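Nellimow Brewing to bring back Flanham Bitter after 10 years off the shelf

FLANHAM, February 23, 2018 — Nellimow Brewing will begin selling Flanham Bitter again in March, ending a ten-year gap for a beer that was once poured in most of the pubs in the district. The first batch is in tank at the company's Mill Street brewery and will be sold in cans and on tap.

Flanham Bitter was last made in 2008, when its former owner closed the old brewery beside the rail yard and moved its other labels interstate. Nellimow Brewing bought the name, the label artwork and the brewing records last year. The price was not disclosed.

The beer is a dry, copper-coloured bitter at 4.6 per cent alcohol. It uses Australian pale malt, a small amount of crystal malt and Pride of Ringwood hops, as the original did. The brewing records gave the grain bill and the hop additions in full. They did not say much about the yeast, and the old culture had not been kept. Head brewer Constanza Carrasco ran trial batches over the winter with a number of ale yeasts before settling on one.

"People in this town remember how that beer tasted, and they will tell you if you get it wrong," said Carrasco. "We asked former brewery staff to come in and try the trial batches. The early ones were too fruity. One of them was poured down the drain in front of me. The batch we have in tank now is the one they finished."

Carrasco joined Nellimow Brewing from a lager brewery and has been head brewer since the company moved to Mill Street. She said the local water had also changed since the old brewery closed, with the town supply now drawn from a different dam. The brewery adjusts its mineral content before each brew.

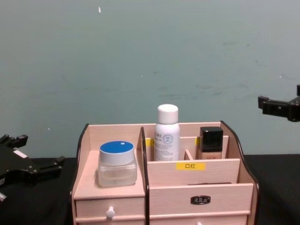

The can keeps the green and cream label used through the 1970s, with the railway bridge on the front. The wording on the back has been changed to meet current labelling rules. The old slogan, "Flanham's Own", stays where it was under the name.

The label was redrawn by Farías, a design studio in Nellimow, working from printed proofs that came with the brewing records. The studio has also drawn a new tap badge and a cardboard coaster. Original tap badges are still on the wall at a few hotels, and publicans who have one are welcome to use it.

Nellimow Brewing will make 1000 cartons in the first run, plus kegs for hotels and clubs in the district. Cartons will be sold from the brewery door and through independent bottle shops. Nearly all of the keg beer has already been ordered by local venues. A second run will follow if sales allow, and the company expects to know by the end of autumn whether Flanham Bitter will join its year-round range.

"We are a small brewery and we only have so much tank space," said Carrasco. "If the bitter stays, something else has to be made less often. I would like it to stay."

Deliveries outside the district will be handled by Zikgate, which already carries Nellimow's pale ale and stout. Zikgate will take orders from bottle shops and restaurants once the local orders have been filled. There are no plans to sell the beer overseas.

The launch will be held at the brewery in March, with the first keg tapped by former staff of the old brewery. Entry is free. Food will be sold on the night, and there will be a display of old labels, delivery dockets and photographs lent by local families. Anyone with items to lend can bring them to the brewery office during business hours — they will be recorded, kept under lock and returned after the display closes.

The brewery will also sell a limited number of glasses printed with the old label. These are 285 mL pots, the size the beer was most often served in, and are limited to 2 per customer. Glasses will be sold at the brewery door only and cannot be put aside.

About Nellimow Brewing

Nellimow Brewing is an independent brewery at 608 Mill Street, Flanham. It began in a leased shed in Nellimow and moved to Flanham when it outgrew the site. It makes a pale ale, a stout and a changing list of seasonal beers. The brewery door is open to the public for tastings and takeaway sales.

Media contact

Requests for interviews, label artwork and brewery visits can be made through the brewery office at the Mill Street address. Constanza Carrasco is available for interview before the launch.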